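Pocket Tissues Get a Table of Their Own at Bunine Packing Day
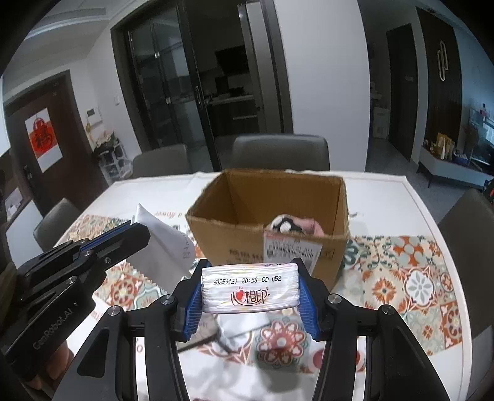

Why would a care parcel need pocket tissues when every store sells them? Because the store is closed at the hour when the nose starts running, and a flat packet takes up almost no space in the box.

That is the position of the Bunine Parcel Circle, anyway, which met on Sunday in the old ticket hall at Tenolport and spent a good part of the afternoon on the matter of small paper goods. The group packs boxes for people spending the winter away from home: students, deckhands, a few long-haul drivers and one lighthouse crew that has asked, politely, for no more oatmeal.

By closing time 111 boxes had been taped and stacked by the door for the Ammann van. Another 31 stayed behind with their flaps open, waiting on a delivery of wool socks last heard of in Brukton.

Tissues used to go in last, pushed into whatever corner was left. They arrived looking like they had been sat on. After a run of complaints last January, the group moved them up the order, and this year they have been promoted to first place, ahead of the tea, which had held the spot for as long as the boxes have gone out.

The tea people have taken it well, mostly.

Under the new system, the heavy things go on the floor of the box, the packets stand on edge along one side, and anything soft gets bundled on top. Standing them up lets the person at the other end pull one out without unpacking the whole thing. It also keeps the wrappers away from the jam. The jam has a history.

Packers were asked to check each packet before it goes in. A wrinkled wrapper is fine. An open flap is not, and neither is a packet that has clearly spent time in someone's coat. Opened ones go in a bowl by the kettle, where the hall's supply for the winter now stands at a level that should see Tenolport through several colds.

The afternoon's longest discussion concerned whether scented tissues belong in a box that also contains crackers. Those in favor said a wrapper is a wrapper. Those against had eaten the crackers. A trial was set up on the windowsill with one of each sealed in a shoebox, and the results will be tasted at the next meeting by whoever loses the draw.

Money came up briefly. The winter appeal closed at 3,910 dollars, enough for postage on everything packed so far and a fresh carton of tape, the old tape having reached the stage where it sticks only to people. A proposal to spend what's left on a second kettle was put off until the socks turn up.

There was also the matter of the lists. Each box is supposed to carry a sheet showing what is inside, and on Sunday a number of sheets were found to say simply "things." These have been sent back for more detail. One was returned an hour later reading "good things," and was allowed through.

Boxes bound for the coast go out first, with the inland ones following when the van gets back from Brukton, with or without socks. Families who want something added to a box can leave it at the ticket window before 4 p.m. on any packing day. It should be clean, dry and smaller than a loaf of bread. Glass is no longer accepted, for reasons that are still being scrubbed off the shelf under the window.

The next packing day will begin with tissues again. Tea is second on the list, and has asked for a review.

Contact the newsroom | © Tenolport Weekly Notes | Back to top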